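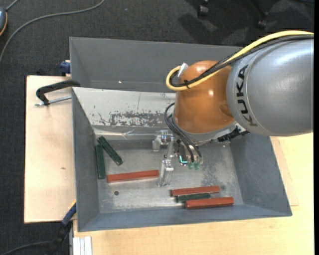 Long blocks in red and dark green, in a gray bin.

About Stirken

Print this page | E-mail this page
19 shares

Stirken supplies building blocks, sorting bins and storage shelves to preschools, elementary schools and after-school programs. Jolene Goodwin started the business in a rented garage in Katene after closing the toy store she had run there. We moved to our present building on Biler Road when the garage filled up.

Most of what we sell is replacement blocks. Schools tend to keep a set for a long time and lose pieces from it every year, usually the long ones. We sell those by the piece, so you don't have to buy a full set to fill a gap. The current list has 164 shapes and sizes. If you have an older set and don't know who made it, mail us one block and we will measure it and tell you what we have that fits.

Full sets are packed by shape. Long blocks go together, and small cubes and arches go in separate bags with a count on the label. Color orders are checked against the order sheet before the carton is taped. If a count is wrong when you open it, call us with the number on the label and we will send the missing pieces at no charge.

We also take blocks back. Send us what your classroom no longer uses and we will sort it, clean it and give you credit toward your next order. Pieces with chips or splits are not resold. Last June we took in 972 blocks from schools clearing out rooms for the summer.

Our Drirneo shelf line was added at the request of customers who wanted bins to slide out at child height. The shelves ship flat with the hardware and a printed sheet.

Orders of 50 pieces or more ship free. The office is open from 8 a.m. to 4 p.m., and visitors can pick up orders at the side door until 3:30. Please call first if you are bringing blocks to return.

Print this page | E-mail this page
0 comments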